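Halent Tabletop Collection Kit – Snack Shelf Set

Sold by Porkstead. Item 461. Ships in 3 boxes.

The Snack Shelf Set is the larger of the two tabletop kits in the Halent line. It is made for groups that record demonstrations for a learned picking policy and want to begin with ordinary packaged goods and ordinary shelving before they move on to their own stock. It includes the gripper fingers, the wrist camera mount, the operator handle, the recording software and a set of display fixtures. It does not include an arm, a table or food.

What it records

Each demonstration is saved as one episode. An episode holds the wrist video, joint positions, gripper opening, the operator's inputs and a short task line typed in before the start, such as "put the lower candy bar on the tray." All streams share one clock. If a stream drops out, the episode is flagged and kept in a separate folder, so you can look at it later or throw it away in bulk.

The operator starts and stops recording from the handle. A long press marks the episode as failed. Please keep failed episodes. Several of our customers train on them with a separate label, and even if you don't, they show which items need more practice.

Fixtures and items

A tiered stand gives the arm three heights to work at, and a policy that has only seen flat tables does poorly with them. Clear acrylic is harder again. The edges throw thin highlights, the walls nearly vanish from some angles, and a finger that comes in low will bump the step in front of the item. We recommend recording on the clear stand from the first session. Users who put it off until the end usually need to go back and collect more.
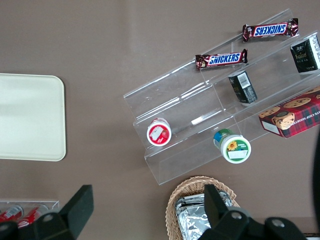
For goods, buy what your local store has and mix the shapes. Candy bars are a good first item: they are long, light, and have a crimped end that the fingers can catch on. Place some of them upside down, so the policy does not learn that the lettering always reads one way. Small boxes should be tipped as well as stood up. Round cups with lids are the hardest thing in the usual mix when they lie on their sides, and foil packets in a basket are close behind, with reflections that change as the wrist moves in.

Leave the tray flat and within reach of the stand. Move it between episodes, but not during one.

Suggested plan for a first dataset

The plan below is the one printed in the manual. It takes one operator and one person resetting the table.

Set up 17 layouts of the stand, basket and tray. Take a still of each before you start and save it with the layout number. Record the same number of episodes on every layout and switch operators halfway through if you can. Two people never approach a cup from quite the same side, and the variety helps.

The demonstration set that comes on the drive has 356 episodes, recorded at our Hiltance workshop with the same fingers and mount as in the kit. It is meant for checking your training pipeline. It is too small to give you a useful policy on a different table.

Fingers and camera mount

The fingers are black, rigid and replaceable. Check the screws before each session – they work loose with repeated contact, and a finger that has shifted will put a small, steady error in everything recorded afterward. The wrist camera is set so that both fingers stay in view. Do not crop them out before training. The position of the fingertips next to the item is a large part of what the policy learns from.

If you change fingers partway through a dataset, start a new session folder and note the change in the task file.

Software

The recorder runs on Linux. Version notes for May 2018: episode review now opens without loading the full session, and task lines can be edited after recording. Export to the Romaniuk format is included at no charge. Older sessions can be converted with the tool in the "extras" folder; joint data is carried over unchanged, and the video is not re-encoded.

Not included

Arm, controller, table, computer, packaged goods. A second wrist camera can be added, but it needs its own cable and a free port.

Returns

Unopened kits can be returned for a full refund. Fingers and fixtures that have been used are not returnable. The handle and mount are covered for one year from delivery.

6 shares 2 comments

Related items
Halent Tabletop Collection Kit – Basic Set
Replacement Fingers, Rigid, Pair
Clear Tiered Stand, Spare
Operator Handle with Cable
Romaniuk Export Guide (printed)

Contact Porkstead | Shipping | Warranty | © Porkstead | Back to top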